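Kitchen and Front of House Assistant, Bilelard House

Zotell Catering, Trumbridge
Part time, permanent
Closing date: end of March

Zotell Catering runs the dining room and guest kitchen at Bilelard House, a residential study centre on the edge of Trumbridge. We are looking for a kitchen and front of house assistant to join the morning team. The post is for 19 hours a week, worked as early shifts, with one weekend in 3.

The centre has beds for 94 guests. Most of them come for short courses in music, languages and local history, and stay between two and five nights. Breakfast is self-service, lunch is served at the counter and the evening meal is served at the table. This post covers breakfast and lunch only.

What you will do

Open the dining room at 6.30 am and set out breakfast
Keep the hot drinks, bread and fruit topped up during service
Serve at the lunch counter and answer questions about ingredients
Clear and wipe down tables, load the dishwasher and put crockery away
Help the cook with simple preparation such as washing salad and slicing bread
Check fridge temperatures and write them in the daily log
Take in deliveries from our suppliers, including Tzavaras, who bring the dry goods and oils
Report breakages and anything that needs repair

You will also look after the guest kitchen on the first floor, where guests can make their own toast and snacks outside meal times. It needs checking twice in each shift. Worktops are wiped, cupboard doors closed, the toaster emptied of crumbs and old fruit taken out of the bowl.
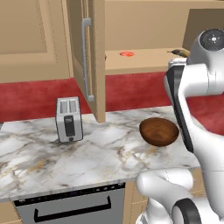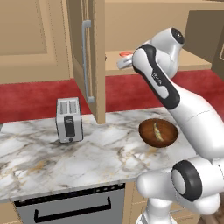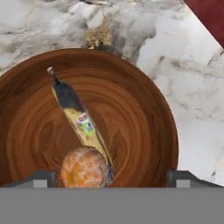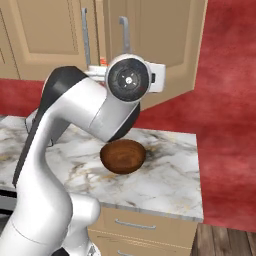
Page last changed: February

What we are looking for

You do not need to have worked in a kitchen before. We will train you, and pay for your food hygiene certificate if you don't have one. We do need someone who is on time, is pleasant with guests early in the day and is happy to work both alone and with others. The first half hour of the shift is usually worked alone.

You should be able to stand for most of a shift and lift a full crockery tray. If you have a health condition or disability that affects this, please tell us – we can often change how the work is shared out. You must be able to read and write English well enough to follow allergen sheets and fill in the log.

Experience of serving food to the public would be useful, as would a basic knowledge of special diets. A driving licence is not needed, but please note that the first bus from Trumbridge does not reach us until 7.10 am. There is a covered bike rack and free parking behind the laundry.

Pay and conditions

Pay is by the hour and is reviewed every April. The current rate is given in the application pack. Weekend hours are paid at a higher rate. You will get:

A meal on every shift
Uniform and safety shoes
Paid holiday, which must mostly be taken outside the summer course season
Paid training days
A one-off payment of £1,000 after two full years in the post

There is a probation period of three months. Shifts run from 6.15 am and the rota is sent out four weeks ahead. Swaps between staff are allowed as long as the kitchen manager agrees to them beforehand. Extra hours are often on offer in July and August, when the house is full – these are optional.

How to apply

Ask for an application pack at the reception desk at Bilelard House or through the contact form on the Zotell website. Fill in the form and return it with the names of two people who can give you a reference. One should be your last employer if you have had one. School or college leavers may give a teacher or tutor. Please do not send a CV in place of the form.

Interviews will be held at the house in the first half of April and last no more than 40 minutes. They include a short walk round both kitchens. We will let everyone know the result, including people we do not interview. We would like the new assistant to start in May, but can wait for the right person if you have notice to work.

We do not take applications through agencies.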